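Bench notebook – stand and rod work, Helar job
11/13/19
Entry by M. Vishwakarma

Carried over from the September pages. The stand returned by Rostmont needs a replacement upright and a check on the base before the fittings go back on. Helar want the work done to the old drawing, which is the 1934 sheet, redrawn at some later point by Dwivedi with the dimensions converted and one note dropped. The dropped note is the one about the seating depth. I have pencilled it back onto our copy. Please don't clean it off.

Bench prep

Grid mat laid on the big white table and squared to the timber edging along the far side. It isn't a precision surface. The printed squares are good enough to show a lean by eye, and they give a repeatable place to put things down between readings. Any figure that matters gets taken with the square and the height gauge, and the mat is not to be quoted as a datum in the report. Todthorpe did that last year and we had to reissue two pages.

The mat needs a wash. There is dirt on it that doesn't come off with a dry cloth, and a bit of grit under a base disc is enough to spoil a rocking test. For today I wiped a patch, set the work on it, and wiped it again between placements. Warm water and dish soap next time, then let it dry flat. No solvent: the grey lines lift.

Rod, first look

Beige rod from the second bundle. Matte finish. Checked in the following order:

1. Rolled on the flat plate, full length, both directions. No visible daylight under it except near one end.
2. Diameter with the calipers at 5 stations, end to end. All within the tolerance on the sheet. The two end stations read slightly larger than the middle three, which I put down to finish build-up.
3. Stood upright against the square, then rotated a quarter turn at a time.
4. Ends checked for burrs. One found, dressed with fine paper.

Step 3 is the slow one. The rod has to be held upright at mid-height with light, even pressure on both sides, and it has to be let go of between turns or it carries the twist around with it. Pressing from one side only gives a false lean toward the other. I took the first set that way, threw it out and started again. 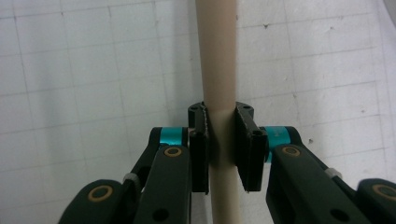

Second set agreed with itself on repeat. The runout is concentrated at the end with the daylight under it, so that end goes down into the socket, where the seating depth will hide most of it. Marked it with masking tape. Pencil won't stay on the finish and marker won't come off it.

Surface condition is acceptable for the purpose. Handling marks should be expected at mid-height on any rod that goes through this check, and Helar have been told. They asked whether we could do it with gloves on. We can, but cotton gloves leave lint on a matte finish and nitrile drags. Bare pads wiped clean are better than either. Noted for the method sheet.

Length: cut allowance is 35 mm over finished size. Don't trim until the base is signed off. If the socket turns out deeper than the drawing, the allowance is all we have, and the supplier's lead time on another bundle is poor.

Storage: rods lie flat on the rack with three supports. One was found leaning in the corner behind the door. It has been set aside and tagged as scrap for jig use. Whoever needs a stirring stick is welcome to it after that.

Stand, base check

The white pedestal stand is the comparison piece. Round flat disc, thick rim, slender pole from the centre. It is in better order than the Rostmont one and was made to the same general arrangement, so it gives us something to compare against while the customer's base is in pieces.

Rocking test: disc set on the wiped patch, finger pressure at the rim, moved around the rim in even steps. Slight movement at one position on the first run. Lifted, wiped the underside, wiped the mat, replaced. Movement gone. That was grit, and it's the reason for the paragraph further up.

Repeated with the base turned half around, on the same patch. Still nothing. Repeated on the flat plate to be sure, same result. I'm satisfied the disc is flat enough to serve as a reference.

Pole to base: square offered up at two positions a quarter turn apart. In the first the pole stands true to the limit of the square. In the second there is a lean that I can see and can't get a feeler into. Left alone. The joint is tight and there's no case for disturbing it to chase something that small.

Side load: spring balance hooked on at 300 mm above the disc and pulled slowly until the far side of the rim just lifted. Three pulls in each of two directions. Readings are on the loose sheet clipped to the inside cover, in pencil, and need to be copied into the job file. The two directions agree. I'd have been surprised otherwise with a round base, but the Rostmont one does not agree, and that was the first sign that its pole was sitting off centre.
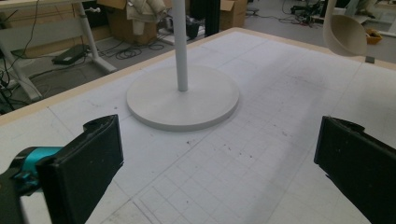
Position on the table matters more than I had allowed for. Near the border strip the mat doesn't lie fully flat, and a stand placed there picks up a tilt that has nothing to do with the stand. Keep work at least two full grid squares in from the edging. I repeated one side-load pull closer to the strip as a check and the reading moved enough to notice. That reading is struck through on the loose sheet and labelled. Please leave it in.

Lighting: the shadow at the front edge of the disc is soft and makes the rim hard to judge by eye. For the rocking test I put a torch down low on the far side and watched for a line of light under the rim. Much easier. Add to method.

Rostmont base, state of play

Socket cleaned out. Old adhesive came away in two pieces, the larger one carrying a clear impression of the original rod end. Bagged and labelled with the job. The impression shows the rod was seated short of full depth, consistent with the note Dwivedi left off. So the original maker worked to the note, the later repair didn't, and the lean came in with the repair. That's my reading of it. Mohit's initials are on this page, so complaints go to him, that is to me.

Bottom of the socket isn't square. A packing disc will be needed, and it should be card or thin cork, not metal. Try card first.

Trial assembly, dry: rod in socket with one thickness of card, tape-marked end down. Held upright by hand. Square shows an improvement over the as-received condition at both positions. Didn't write down a figure for this as the rod was free to move and any number would be meaningless. Repeat once there is a clamp on it.

Floor and leads

Separate matter. The cables on the grey floor on the desk side of the table are in a tangle again, and the power adapter is lying under the white desk. I walked around it with a base in each hand and didn't enjoy it. Can we get them tied up along the wall side before the next lot of lifting. There is a packet of hook-and-loop ties in the second drawer.

The cardboard boxes past the end of the table can be flattened if they're empty. I haven't looked inside either one. Check before cutting, as the Todthorpe return packaging was supposed to be kept and I don't know which boxes it went into. The white bag or cloth by the boxes should be folded and put away if it's clean, otherwise it goes in the wash with the rags.

To do

Wash mat, dry flat, re-square to the edging.
Copy side-load readings into the job file, including the struck-through one.
Cut card packing discs, four thicknesses.
Make or find a clamp that will hold the rod at mid-height without marking it. Felt-faced jaws, maybe. The colour of the felt matters: the dark red one bleeds.
Ask Helar whether the finished height is measured from the bench or from the top face of the disc. The drawing shows an arrow that stops somewhere in the rim.
Ask Rostmont for the fittings. They kept them back when the stand was sent and we can't do a loaded test without them.
Order fine paper.

Rod trimming on hold until the height question is answered. Adhesive choice also on hold – the old one was brittle, and I'd like something that can be got apart again by whoever has the stand next.

M.V.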